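Last updated: July
Reading time: 2 minutes

Flena Laundry Services
Minutes of the staff meeting on the sock line, Thursday, 2:00 p.m.

Present: the day shift, the evening shift lead, two persons from Ultar (supplier), the office.

1. Minutes of the last meeting
Accepted with one correction. The training hours are paid as normal working hours, also for part-time staff.

2. Hanging station
Ultar informed the meeting about the two-arm station. The socks are laid in a row on the board, sorted by color, and the arms work toward a hanger with clips, which hangs over the table.

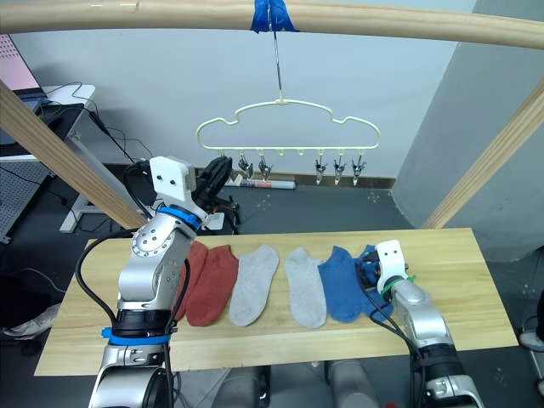
Will anyone lose hours when the station starts?
The office answered that contracts stay as they are until the end of the trial, and any change after it must first come to this meeting.

The target for the trial is 2,000 socks per week. The day shift finds this high, because the sorting before the station is still done by hand. It was agreed that the target will not be used to judge single workers.

3. New tasks
Two workers per shift will learn to stop and restart the station. The others stay at sorting and final check. The evening shift asked that people change places during the week, so that the same person does not only watch the machine. The office will make a new plan in the Roltis schedule.

4. Cleaning of the grippers
The evening shift pointed out that small pale specks collect on the mesh pads of the fingers. It is not yet decided whose work the cleaning is. Until then the shift which closes the station wipes the pads, and 5 minutes are added to the paid time for this. Ultar will send written instructions in simple language.
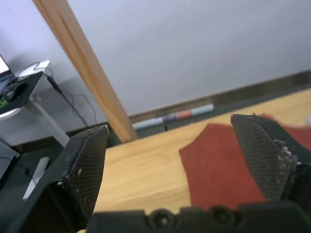 5. Other business
The survey was answered by 92 percent of the staff. Most asked for more training before the start. The results will hang in the break room. The meeting closed at 3:10 p.m.

Contact: Flena office, ground floor | © Flena Laundry Services | Back to top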